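Last revised December 2021 by Khadija Belhaj. Replaces the April version, which covered boxed items only.

# Splitting plush keychains between two bins

This procedure is for small plush toys with a chain or key ring attached, of the kind sold from the counter racks at Latemdale. It covers the table layout, the check on each toy, and the split into two bins: one for toys going to the rack and one for toys held back for repair. It does not cover large plush or anything packed in a retail box.

## What you need

- Two plastic bins of the same size, with open tops and handles at the ends
- A clear table, deep enough that the bins do not overhang the edge
- A lint roller or a soft clothes brush
- Small flat-nose pliers, for chain connectors
- Bekon slips, one per bin
- The Albers packing list for the delivery

Use bins without lids. A toy dropped into an open bin can be seen from where you stand, and a wrong placement is easier to catch.

## Set up the table

1. Wipe the table and let it dry. White fleece picks up dust quickly, and damp patches make it worse.
2. Place the two bins side by side in the center, long sides touching. Turn them so that a handle on each one faces you.
3. Check that both bins are empty, including the corners. Loose connectors from an earlier batch tend to stay there.
4. Decide which bin is for the rack and which is for repair. At Latemdale the left bin is always the rack bin, seen from the front of the table.
5. Put the slips in place only after the bins are where you want them. Slips moved with the bins fall off.
6. Bring a small group of toys to the table and set them down beside the bins. Keep the rest in the delivery carton on the floor.

The Albers carton for line 859 holds 700 pieces. Do not tip it out. A full carton covers the table and hides the smaller toys under the larger ones. Ten toys is the upper limit for one group, and fewer is better if the sizes are mixed.

## Check each toy

Pick the toy up by the body. Lifting it by the chain puts the load on the stitching, and a weak loop that might have been found in the check will come apart in your hand instead.

- **Face.** The embroidery should be complete, with no loose thread ends. Trim nothing at the table; a toy with a loose end goes to repair.
- **Fleece.** Brush flattened areas once. If the pile does not lift, leave it. Flattening is not a fault.
- **Brown parts.** Press the base of each one between finger and thumb. It should not turn or slide in the seam.
- **Chain.** Open and close the connector 2 times. It should click each time. A ball chain that slips out of its connector can usually be fixed with light pressure from the pliers — one squeeze, then test again.
- **Loop.** Pull gently where the chain meets the toy. Stretching is acceptable, tearing is not.

If you are unsure about a toy, put it in the repair bin. The Dratero stock sheet has a line for "rechecked, no fault," so nothing is lost by doing this.

## Place the toys in the bins

1. Set the toy down inside the bin with its face up. Do not throw it.
2. Lay the chain next to the body. Chains left underneath catch on other chains once the bin has more than one layer.
3. Start near the middle of the floor and work outward.
4. Finish the group on the table before you bring up the next one.
5. Keep the space directly in front of the bins free. Toys waiting for a check stay to the sides.

Waiting toys beside the bins, with the handles left clear:

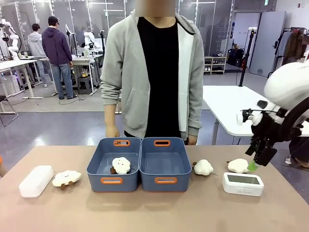
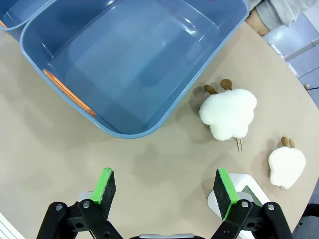
## Close the batch

1. Look over the table on both sides of the bins, and look behind them. Small white toys are easy to miss on a pale surface.
2. Separate the bins by a hand's width before lifting. Rims that touch can drag on each other.
3. Lift each bin by both handles. A full bin is light but wide, and one-handed lifting tilts the contents toward the low end.
4. Enter both totals on the Dratero sheet and compare them with the Albers list. If they differ, recount the repair bin first.
5. Move the rack bin to the counter shelf and the repair bin to the lower shelf under the sewing supplies.

## Common faults

**Tangled chains in the rack bin.** Take out the whole cluster and undo it on the table. Pulling one toy free inside the bin tightens the rest.

**Connector missing.** Check the floor of the bin and the bottom of the carton. Spare connectors are kept with the pliers.

**Lint on the fleece.** Use the roller with short strokes, away from the face. Embroidery threads lift if the adhesive is fresh — press the roller on a cloth first.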